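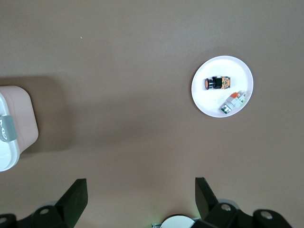

What's Inside a Push Button?

I press buttons all day long. Lift buttons, doorbell buttons, the button at the crossing near my place that I always press at least 3 times (I know once is enough, but my finger doesn't believe it). For years I never wondered what was behind them. Then my neighbour Soledad Toledo gave me a bag of old electrical parts from her workshop in Inonbridge, and I've been a bit button-mad ever since!

I put two of my favourites on a white plate, so let's start with those.

The one with the round orange face is a push button, lying on its side. When a button like this is fitted into a machine or a control panel, the orange face is usually the only bit you'd get to see. Everything behind it hides on the other side of the panel. It's a bit like a carrot - the leafy top is out in the sunshine and the long part is tucked away where you can't see it.

The shiny silver ring comes next, then a black body, and right at the end there's a chunky orange and black piece. That end piece is called a contact block, and it's where the clever stuff happens.

So what does a contact block do?

Electricity needs a complete path to travel along. We call that path a circuit. If there's a gap in the path, the electricity stops, the same way you'd stop if you were riding your bike and the bridge was missing.

Inside a contact block there are little pieces of metal. In one kind, pressing the button pushes the metal pieces together and closes the gap. Off goes the electricity, and the bell rings or the motor starts. Let go, and a spring pushes everything back again.

There's another kind that works backwards. The metal pieces are already touching, and pressing the button pulls them apart. Why would you want that? Think about a stop button. You want one push to break the path straight away.

My other favourite is the blocky one in white and light grey, with a green and white end and a small orange tab. It's got ridges where the plastic pieces join, and it makes me think of a layered cake. Parts like this are often made in slices, and plastic is a great choice of material because electricity doesn't travel through it easily.

Why I love a plate

I sort my bits and pieces on plates. Small parts love to roll off a table and vanish, and a raised rim helps to keep them where you put them. I spread a plain brown cloth underneath too, so anything that does escape is easier to spot. Then I have a box with a lid for packing up.

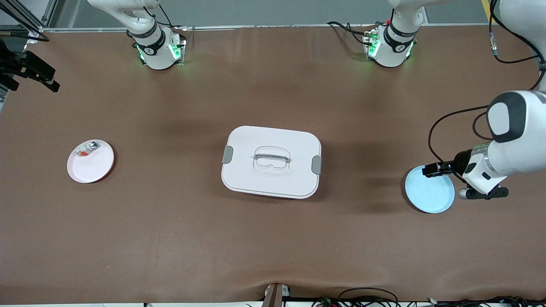 A second plate in a different colour is handy when you're sorting. You could have one for things you've looked at and one for things you haven't, or one for metal and one for plastic. My nephew Emiliano sorts his by "boring" and "not boring", and that's fine with me.

Now a serious bit. Never take apart anything that plugs into the wall, even if it's switched off, and never poke at a switch that's fixed to one. Ask a grown-up before you touch any electrical parts at all, old ones too.

What you can do is go on a button hunt! Grab a pencil and walk around your home with a grown-up. Write down each button you find and what it does. Does it pop back up when you let go, or does it stay down until you press it again? Does it click? I found 7 in my kitchen before I'd even opened the pantry, and the loudest click came from the kettle.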